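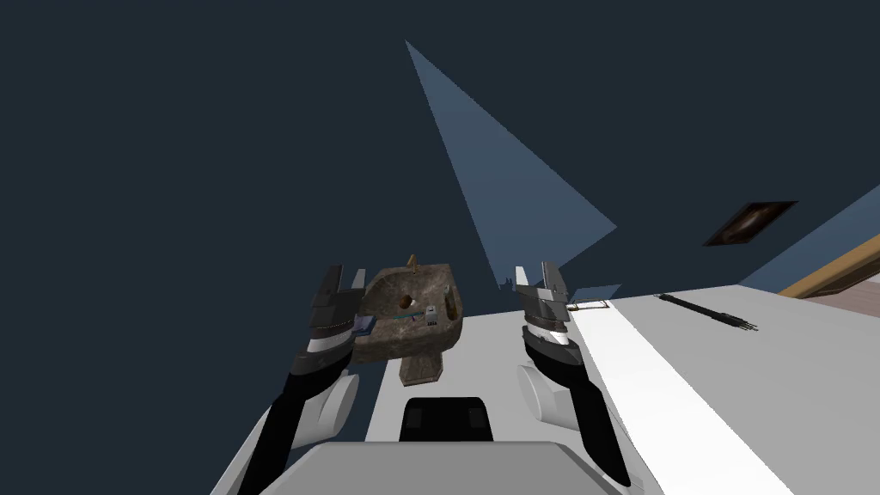
Preguntas frecuentes sobre los lavabos de piedra Tastitum

Última actualización: 16/1/23

¿Qué piedras utilizan?
Trabajamos sobre todo con mármol y caliza. La serie Braten se hace en mármol y la serie Fuchs en caliza. El granito solo lo servimos por encargo y con un plazo mayor.

¿Mi lavabo será igual que el de la muestra?
No. Las vetas y el tono cambian de un bloque a otro. Si el color es importante para su proyecto, pida una foto de la pieza concreta antes de confirmar el pedido. La foto se envía por correo electrónico y no tiene coste.

¿Viene el lavabo sellado de fábrica?
Sí. Aplicamos dos manos de sellador al agua antes de embalar. El sellador retrasa la entrada de líquidos en la piedra, pero no la impide del todo — el café, el vino y los tintes de pelo deben retirarse cuanto antes.

¿Cada cuánto hay que volver a sellarlo?
En un baño de uso diario, una vez al año. Para saber si toca, deje unas gotas de agua en una zona seca durante unos minutos. Si al secarlas la piedra queda oscurecida, hay que sellar.

¿Con qué se limpia?
Con agua templada, jabón neutro y un paño suave. No use vinagre, limón, antical, lejía ni estropajos. Los ácidos dejan marcas mate en el mármol y en la caliza, y esas marcas solo se quitan puliendo.

¿Cómo elimino la cal junto al desagüe?
Ponga un paño humedecido con agua caliente durante media hora y frote con suavidad. Si la capa es gruesa, consulte antes con nosotros.

¿Puedo instalarlo yo mismo?
Los modelos sobre encimera, sí, con ayuda de otra persona para levantar la pieza. Los modelos con pedestal conviene que los monte un fontanero. Compruebe antes que el suelo está nivelado y que soporta el peso indicado en la ficha.

¿Incluyen grifo y válvula?
La válvula va incluida en todos los modelos. El grifo se vende aparte. El taladro para grifería se hace en el taller y hay que indicarlo en el pedido.

¿Cuál es el plazo de entrega?
Las piezas en almacén salen de Camberg en dos días laborables. Los encargos tardan 30 días laborables desde la aprobación del plano. En octubre el taller cierra una semana por inventario.

¿Y si llega roto?
Anótelo en el albarán, conserve el embalaje y envíenos fotos en un plazo de 48 horas. Detlef Ackermann lleva las incidencias de transporte.

¿Se puede devolver?
Las piezas de catálogo sin instalar, sí. Las hechas a medida o con taladro especial no admiten devolución.

¿A quién consulto para un proyecto de hotel o de obra nueva?
A Ritva Kallio, del departamento de proyectos. Adjunte los planos y el número de unidades.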